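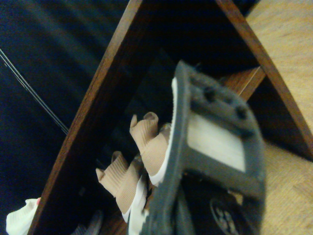
By Shoaib Rizvi | July 20, 2020
14 comments | 61 shares

Quick one because the club bench has to be cleared tonight and I promised Anastasia a writeup before August.

So – the Brulora finger sleeves. Ribbed, beige, fabric feel, slide over your existing gripper fingers. We bought two packs for the student manipulation project with club money. Pack is 9 dollars, you get one pair per pack. No adhesive, no tools. Instructions are a single folded sheet and the drawing on it is for a different finger, so ignore it.

Fitting them. First pair took me forever, second pair under a minute. Trick is roll the sleeve back on itself like a sock, seat the tip, then unroll toward the base. If you pull from the base the tip folds over. Ours still fold a little at the ends and I've stopped fighting it. Doesn't seem to change the grab much on bigger stuff. On thin stuff it does, more on that below.

What we test on: reaching down between wooden boards to get at whatever is inside. Dark in there, tight on the sides, and the gripper housing is chunky so you don't have a lot of room before you rub wood. Subbarao picked this task for the team and I complained for a week. He was right tho, it shows up every bad habit in the approach path. Tabletop picks were making us lazy.

Grip. Big improvement on cloth. Bare fingers used to slide right off a folded rag unless you squeezed hard, and squeezing hard made the motors complain. With the sleeves on we log 56 good picks out of 61 on the cloth set, same speed, same script. Bare fingers I never got a clean run to compare, so take that for what its worth. Smooth plastic also better. Small flat things, coins and washers and so on – worse. The folded tip gets in the way and pushes the thing along instead of getting under it.

Wear. Roughly 610 cycles on the first pair so far. Ridges on the tips are getting fuzzy, no holes. Dinesh thinks they'll go at the crease first. I'd buy a spare pair before any competition and put it on the night before, not the morning of. Ask me how I know.

Cleaning. They pick up lint and wood dust like crazy. Masking tape gets most of it. Adebayo washed one in the sink with dish soap and it came out fine but needed all night to dry.

Versus the Jendeo pads we had last year: those are stick-on, grippier on day one, and the glue let go as soon as the room got hot. Spent half a meet looking for a pad on the floor. Sleeves win just for staying put. The Jendeos were better on washers, I'll give them that.

Gripes. One size only. The base end is loose on ours, we put a thin rubber band on for the fast runs. Light color shows every smudge. Shipping was slow, and the second pack came open.

Would I buy again, yes, for cloth and odd shaped stuff in tight spots. If your event is all small hardware, skip it. Haven't tried them on the Mostholm arm yet, Anastasia has it till the end of the month.

4 out of 5. Will update if teh crease splits.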